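Home Threads Projects Members Workshop diary Log in

12/10/2026
Posted by the Fimdale arm bench

Right, a long one today, so put the kettle on. A few of you have been asking how the shape-sorting arm is coming along at the shared workshop, and I've been promising an update since June, so I'm going to do it properly in one go and then go and have my tea.

For anyone new: I've been building a small robot arm, in the evenings mostly, that's meant to pick up toy blocks and put them where I ask. It's called Bumar. The name was on the side of a crate I kept the early parts in and it stuck before I could think of anything better.

It started on my kitchen worktop and lasted there for one week. Every time someone shut the fridge the whole thing shivered, and I was forever unscrewing clamps so we could make toast. Moving it into the workshop was the best thing I've done for it — and for the toast.

The base is pegboard, the blue sort with the round holes. I was a bit sniffy about pegboard to begin with (I wanted a great slab of something heavy) but I've come round completely. If I want a thing moved over by one hole, I move it over by one hole, and I can write down where it was and put it back the next evening.

On top of that goes a wooden board, and I can't tell you how many surfaces I went through before settling on it. White plastic was far too shiny. Felt was lovely and quiet but the blocks leaned on it and everything caught. Plain pale wood, smooth, no paint, and suddenly half my silly little problems had gone away.

Two black knobs along the front edge, one towards each corner, and the board stays where I've put it. I used to do this with tape. I'd like to apologise to everyone who lent me tape.

The blocks are the sort you get with a toddler's shape sorter. Red, yellow, green and blue, with cylinders and stars and a heart and so on. I bought a bag of them at the Turnberg table-top sale for 200 pence, all in coins, and felt very pleased with myself the whole way home.

I had a notion that I'd start with cubes only and work up. A very sensible plan, which I followed for two evenings and then got bored. The stars are much more fun, and they show up every bit of slop in the gripper, because if you come down a touch crooked you land on a point and the whole block spins round on you.
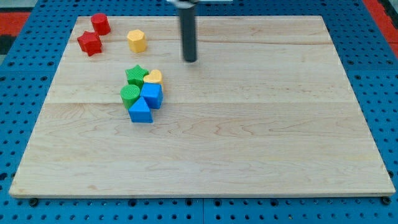 Fimdale Shared Workshop · Arms & Automata Group

So that's the sort of layout I'm working with at the moment. A few blocks off on their own towards the back, with room between them, and then a proper huddle nearer the middle where everything is touching everything else. I set them out by hand, and I try not to be kind to myself about it.

The spaced-out ones I'm fairly relaxed about. There's wood showing beside the yellow octagon, there's somewhere for the gripper to go, and the arm can take its time. The huddle is a different matter altogether. Look at the yellow heart with the green star on one side and the blue cube crowding in front of it! I'd have trouble getting a finger and thumb round that one myself.

My first go at it was simply to tell the arm to start with whichever block was closest. That was a dreadful idea. It would go straight into the thick of things and shove the neighbours all over the board, and then of course nothing was where the program thought it was, and it would reach very confidently for a patch of bare wood.

Now it looks for the block with the most free space round it and takes that first, then looks again, and carries on working its way inwards. It's slower, and I don't mind a bit. Watching it think about which edge of the pile to nibble at is one of the nicest things I've ever made happen.

The blue triangular one has been the troublemaker from the beginning. The sides slope, so if the grip is even slightly high it slides off, and if it's too low I worry about the board. I've been creeping the height down a hair at a time and writing each change in the notebook, and I think I'm close. I thought I was close last month too, mind you.

A word about the notebook, as two people have asked. It's a paper one. I write down the layout, what I changed and what went wrong, and that's the lot. I've got 1,546 attempts in there now, counting the ones where I forgot to switch something on, which I decided early on had to count or I'd only cheat.

Of the last 72, I'd say roughly half went the way I wanted from start to finish. I know that doesn't sound like much to shout about, but in the summer I was having whole evenings without a single good one, and going home and being poor company.

Wiring next, and then I'll stop. I redid the lot in June after a connector worked loose and I spent three evenings blaming my own code for it. Everything's labelled now, both ends, in capital letters. If you take one thing from this thread, please label both ends.

I also want to say a big thank you to whoever left the box marked MAHLANGU on the end shelf with a note saying "help yourself". I did help myself, to a lovely little assortment of springs and spacers, and one of those spacers cured a wobble I'd been living with for weeks. I've left some biscuits in the box by way of exchange.

What's left to do: sorting by colour, which I've got working on screen but haven't trusted the arm with yet. Then sorting by shape, which I keep putting off. The star and the cylinder come in both red and green, so I've got a nice way of testing whether it's going by the shape or just being clever about colour.

After that I'd like to have it drop each block through the right hole of the sorter lid, the way a small child would. I've tried doing it by hand with my eyes shut, to get a feel for how much you lean on touch, and it's a humbling ten minutes. I'd recommend it to anyone.

I'm at the bench most evenings if you want to come and have a look. Bring a block if you've got an odd one! I'm especially short of ovals. More when the triangle behaves itself.

Comments (3)

pegandpeel
Lovely to read all this in one place. I had the same trouble with sloping sides and ended up putting thin rubber on the fingertips, might be worth an evening of your time?

slowsolder
"Label both ends" is going on a sign above my desk. Did you try turning the triangle before gripping it, so you come at the flat ends instead of the slopes?

tea_at_four
We have two ovals and a very chewed hexagon you're welcome to. Will drop them in the Mahlangu box, assuming there are still biscuits.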